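Report on the Visit to the Wurkameo Household Sorting Rooms, Priltholm

Members of the Sorkik Home Arts Society visited the Wurkameo training rooms at Priltholm on 15 Jul 2021. The rooms are set up as ordinary living quarters, and courses are held there on the care and storage of personal belongings. Twelve members attended. The kitchen and linen rooms had been covered on the January visit and were left out of the program this time, which allowed the full afternoon for the bedroom and the subject of small jewelry.

The society's own guidance on jewelry storage dates from its earliest leaflets and deals mainly with lidded cases and divided trays. The Wurkameo method is simpler. Pieces are laid out on a bed, where a small item that slips from the fingers has only a short way to fall, and are then gathered by kind into one open box. Bracelets go in first. Earrings are matched before they are put away, and rings are left until the end. 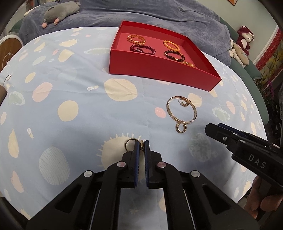
Jewelry laid out on the bed, with bracelets in the red box.

Members raised the question of patterned bedding. The duvet is light blue with circles in cream, pale pink and pale green, and several of those present felt that a plain dark cloth would make fine pieces easier to find. A thin gold ring is a small thing on a printed cover. The training staff replied that most homes do not keep a special cloth for the purpose, and that the course is meant to be followed with what is at hand. The society accepts the point but would still advise a plain towel where one is available.

There was also some discussion of earrings. Hoops with posts should be kept clear of studded bangles, as the posts can catch – a matter on which our members have had repeated experience.

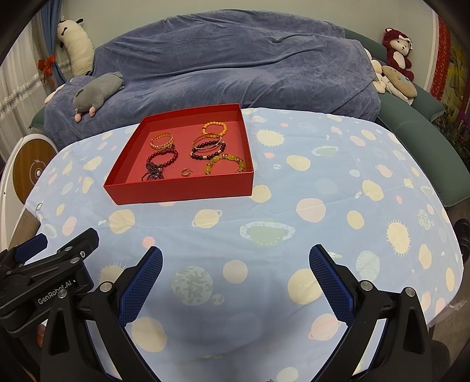
Vlad Bulletin, No. 2418, page 8

Beaded bracelets took up the remainder of the session. The shallow red box holds beads in orange-amber, deep red, dark purple and yellow-green, together with a thin gold bangle lying across a dark brown-black strand. Members noted how readily such pieces tangle when they share one floor, and recommended that bangles be stored apart from anything strung. The low walls were well received, as every piece can be reached without tipping the box.

The society will add a page on beaded pieces to its storage leaflet. Members wishing to comment on the draft should write to the Priltholm office. Tea was served in the front room at 5, and the return coach left shortly afterward.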